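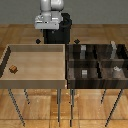
The simulated cell: arm, open tray and compartment table.

Simulate First, Then Argue About the Purchase Order

Most small shops plan a robot purchase in the wrong order. They choose the arm, get a quote, find the money, and then ask what the arm will pick up and where it will put it. By that point the only figures left to move are the ones nobody wrote down: tables, fixtures, fingers, floor space, and the hours of the person who has to make it work.

My position is that the simulation should be a line in the budget, with its own hours and its own deliverable, and that it should be paid for before any quote for hardware is accepted. I hold this view after planning a bench cell at Devier, where we sort small mixed parts from a flat tray into a divided table. The job sounds trivial. It took three planning rounds to get a budget that I was willing to sign.

The first round was a spreadsheet. It had a row for the arm, a row for the gripper, a row for the pedestal and a row called "misc." The row called "misc." was 18 percent of the total. I have seen worse, but a number of that size with no content is a guess, and it should be labeled as one.

The second round was a model. We put an arm on a pedestal behind two tables, gave the tables rims and dividers, and started moving the wrist between them. Two questions came up on the first afternoon that the spreadsheet had no place for. One was pedestal height. Our draft had the base at bench level to save on steel, and with the base there the wrist came in low over the rear rim and had to be lifted and turned before it could go down. The other was the divider height on the receiving table. A gripper housing is wider than the part it holds. A compartment that is generous for the part can be tight for the tool, and the usual answer is longer fingers, which cost little, or a larger table, which costs more and takes up aisle.

Neither question is hard. Both are cheap in August, when the cell is a file, and expensive once a base plate has been anchored. The modeling took one engineer 435 minutes spread over a week, by our own time sheets. I would defend that entry to anyone who approves budgets.

There is a common objection that simulated contact is unreliable, and so the whole exercise gives false comfort. The premise is fair. I would not use a rendered block to predict how a real part slips in a real finger. But most of the money in a cell like ours is in geometry: reach, clearance, approach angle, where the elbow goes when the wrist is at the front of the tray. Those are the things a model handles well.
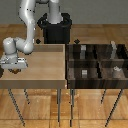
What the line item should cover

A simulation budget that says only "software" will be cut. It should name the work. Ours now lists the layout model, a reach check at the corners of each table, a clearance check in each compartment, and a set of test parts with different heights. The last one matters more than its size suggests. A planner who tests with one cube will buy a cell that handles cubes.

It should also cover the viewpoint from the tool. We left the wrist view out of the first model on the grounds that the overview showed everything. The overview does not show what a wrist-mounted camera will have to work with when the fingers are close to the part and the gripper body takes up part of the view. If the plan calls for a camera at the wrist, the mount position affects the camera choice, the bracket and the cable run. Those are three rows in the budget – and in our first spreadsheet all three were inside "misc."

I would set the line at 10 percent of the hardware estimate for a first cell, and less for a second one built on the same tables. Zacharias, our sister site, reused our layout file and spent its hours on the parts list, as it should have.
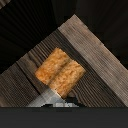 Gullora disagrees with the percentage. Its planning group wrote back that tying simulation hours to hardware cost rewards the expensive arm, when the amount of modeling depends on how many different parts and drop positions there are. They budget per part type, with a fixed block of hours for the layout, and they release the hardware money only when the clearance checks have been signed.

I accept the point on method. A percentage is easy to defend in a meeting and poorly connected to the work. My only reservation is that a count of part types is often wrong at the planning stage, and in our case it grew after the layout was frozen. A fixed block plus a rate per part would need a rule for late additions. Stiro, which quoted our tables, already charges that way for changes to dividers, and its terms would be a reasonable place to start.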